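1/ I want to write a few posts on one question that I get often: why do small launch companies promise a date, and then the date moves one year, and then one more year? I worked in propulsion testing for 11 years, the last part of it at a company you did not hear of. I am not angry at anybody. I only want to explain how it looks from inside.

2/ The example I will use is Clutitov. It is a two-stage rocket, small, kerosene and liquid oxygen, meant to bring 187 kg to a sun-synchronous orbit. When I joined, the first flight was planned for the next March. When I left, the first flight was also planned for the next March.

3/ First thing. The date which you see in a press release is the date when nothing goes wrong. Everyone in the building knows this. The investors know it too, I think. But if you write the real date, the customer goes to a competitor who wrote the unreal one.

4/ So the engineers keep a second schedule, and the managers keep a third one. In our case the difference between the first and the second was already eight months on the day of the announcement.

5/ The engine was called Virura. People outside believe the engine is the hard part. For us it was hard for a year and a half, and after this it was quite good. We made a burn of 187 seconds on the stand, full duration for the first stage, and the turbopump looked almost new when we opened it. I still have a photo of the bearings on my phone.

6/ What was hard was everything that touches the engine. Valves. Seals. The small pipe that brings pressure to the valve. One valve supplier delivered 60 pieces, and we rejected more than half because they leaked at liquid oxygen temperature. At room temperature they were perfect. The supplier tested them only at room temperature, as it was written in the contract. We wrote the contract.

7/ A new valve supplier means a new qualification. Vibration, thermal cycles, life cycles. If you are fast, this is four months. We were not fast, as the vibration table was rented and other companies also had their days on it.

8/ Someone asked me under an older thread: why not do the tests on the rocket itself, like the big ones do, fly and break and fly again? A fair question. The answer is money, and also the range. To break a rocket every three months you must be able to build a rocket every three months. We could build one in 14 months, with overtime.

9/ And after a failure the range closes your pad until the investigation is finished. You do not decide how long it is. You can have the second vehicle ready in the hall with the flag painted on it, and it will stay in the hall.

10/ Now the tanks. We made them from aluminium, friction stir welded. Very nice welds from the third tank on. The first two tanks are now used for storing rainwater, I am not joking, one of our technicians has one in the garden of his parents.

11/ There was a discussion to change to stainless steel because it was in fashion. It took six weeks of meetings. For a rocket of our size the mass does not allow it, the wall would be so thin that you could push it in with your thumb. Six weeks for a calculation which fits on one page.

12/ Software. I am not a software person so I will be careful. The flight software was finished early. The simulation which should prove that the flight software works was finished late. These are two different teams and only one of them was hired at the beginning.

13/ If I could give one advice to a new company: hire the test people in the same month as the design people. They will look expensive and they will have nothing to do for half a year. Pay them anyway.

14/ About the customers. Our first was Tan, a small satellite for measuring soil moisture. They waited for us for two years, and then they bought a place on a rideshare. I understand them completely. Their batteries were getting old in the clean room, and their research grant had an end date.

15/ The rideshare brought Tan to 540 km. They wanted a bit lower, but it works, and last time I looked there was data from it on the public page. I was happy to see it, and also a little sad. 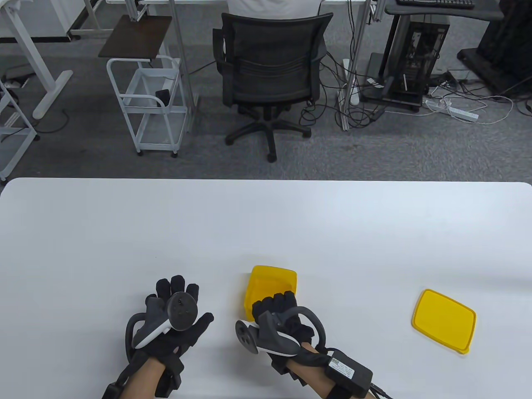 16/ What I would look at, if you follow a small launcher and want to guess its real date

Do not look at the engine videos. Look if they have done a full tanking of the complete vehicle on the real pad. From this day, count at least nine months more. Before this day, any date is only a wish.

17/ Look also at the job offers. If they still search for a head of ground systems, the pad is not ready, even when the drawing of the pad is very beautiful.

18/ I must be fair and mention Caser, the orbital stage which a few of my former colleagues are making now. They did not announce any date. They publish a list of tests, and they mark each test when it is passed. It is slow to read but I believe it.

19/ Some words I used too simply here. "Qualification" and "acceptance" are not the same thing: the first is for the design, the second is for each piece. If there is interest I will write about it separately, also about leak rates, where I have strong opinions.

20/ I will correct mistakes in the replies, also mistakes of English. Questions about money I cannot answer, I signed a paper.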